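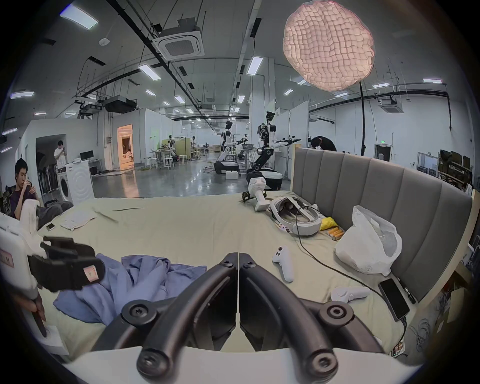 Puesto de la cama, con la nave al fondo. Revisión previa a la jornada de puertas abiertas, marzo.

LISTA DE COMPROBACIÓN DE SEGURIDAD PARA VISITAS Y DEMOSTRACIONES
Nave de ensayos de Nistton
Rellena la lista: Rizwan Afridi
Segunda lectura: Fergal Fitzgerald (Fitside)
Valores posibles: CONFORME / CONFORME CON OBSERVACIÓN / PENDIENTE

Gracias de antemano a quien se lea los comentarios enteros, que ya sé que me enrollo. Prefiero dejarlo todo escrito y que el equipo de guía no tenga que venir a buscarme con el público ya dentro, como nos pasó con el grupo de Cheema (encantadores, por cierto, y con ganas de volver).

1. ACCESO Y EVACUACIÓN

1.1 Señal de salida encendida y visible desde el puesto de la cama: CONFORME.
Comentario: la señal verde sobre la puerta se ve bien desde allí, incluso con la lámpara grande de papel encendida, que era mi duda. Conviene que el guía la señale con la mano al empezar. Parece una tontería, pero la gente entra mirando a los robots y no mira otra cosa.

1.2 Pasillo central libre para el recorrido: CONFORME CON OBSERVACIÓN.
Comentario: hay una caja blanca en el suelo cerca de los robots móviles. No corta el paso, pero con un grupo que camina hacia atrás haciendo fotos es un tropiezo seguro. Retirarla antes de abrir.

1.3 Aforo por grupo: CONFORME.
Comentario: mantenemos 23 personas como máximo, acompañadas por dos guías. Fergal proponía grupos mayores para acabar antes, y lo entiendo perfectamente, pero en la zona de la cama se quedan todos parados y los de atrás acaban apoyándose en las mesas.

2. ROBOTS MÓVILES

2.1 Parada de emergencia probada en las dos unidades: CONFORME.
Comentario: probada a las 9:30 con Fergal al lado. Las dos respondieron a la primera. Repetir la prueba después de comer, por favor, aunque vayamos con prisa.

2.2 Distancia entre público y bases: PENDIENTE.
Comentario: falta pegar la cinta en el suelo, a 4 metros. Los brazos extendidos llaman mucho la atención, sobre todo la de los niños, que quieren dar la mano al robot (¡y cómo decirles que no!). Para eso está previsto el saludo del final, con la unidad parada y el operador delante.

2.3 Velocidad de demostración limitada: CONFORME.
Comentario: perfil Punix de visitas cargado en ambas. No cambiarlo entre grupos.

3. PUESTO DE LA CAMA

3.1 Cables recogidos o fuera de la zona de paso: CONFORME CON OBSERVACIÓN.
Comentario: el cable negro de las gafas de realidad virtual cruza la sábana y eso no molesta a nadie. Me preocupa más lo que se junta en la esquina, detrás del cabecero, donde hay cables y cartón revueltos. Ordenarlo y apartar el cartón.

3.2 Pinzas de mano vigiladas: CONFORME.
Comentario: se pueden enseñar de cerca y hasta dejar probar, siempre de una en una y con un guía presente. Avisar de que no se meten los dedos entre las mordazas. El año pasado lo dijimos tarde y hubo un pellizco, sin más consecuencias que el susto y una tirita.

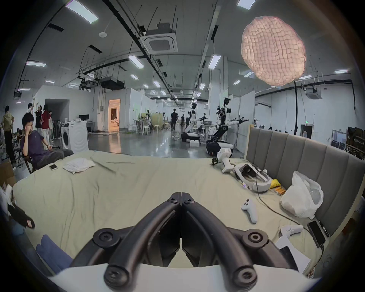

3.3 Objetos ajenos a la demostración retirados: PENDIENTE.
Comentario: sobre la cama se van quedando teléfonos y bolsas, y luego pasa media mañana buscándolos su dueño. Pido con todo el cariño que cada cual recoja lo suyo antes del primer grupo. La ropa y los paños sí se quedan, que hacen falta para la tarea de doblado.

3.4 Gafas y mandos limpios entre usos: CONFORME.
Comentario: toallitas en la mesa del ordenador. Sesiones de 5 minutos por persona y sentados, que alguno se marea y luego no lo dice por vergüenza.

4. INSTALACIÓN GENERAL

4.1 Pie de la lámpara grande asegurado: PENDIENTE.
Comentario: Fergal quiere un contrapeso en la base y yo también me quedaría más tranquilo. Él trae uno de Fitside.

4.2 Iluminación y ventilación: CONFORME.
Comentario: paneles del techo encendidos. Poner el aire en marcha 60 minutos antes de abrir, porque con la nave llena el calor sube enseguida.

4.3 Lavadora desenchufada durante las visitas: CONFORME.
Comentario: la puerta redonda se abre y se cierra en la demostración, pero sin corriente. Hay más de un visitante que aprieta botones.

4.4 Personal informado del recorrido: CONFORME CON OBSERVACIÓN.
Comentario: charla hecha en la nave. Falta repetírsela a los que se incorporan por la tarde, a las 15:00, junto a las mesas del fondo.

PENDIENTES ANTES DE ABRIR
Cinta de suelo: Rizwan
Contrapeso de la lámpara: Fergal
Retirada de objetos personales: todos
Caja del suelo y cartón del cabecero: Rizwan

Copia de esta hoja en la carpeta de visitas, junto al registro de entradas.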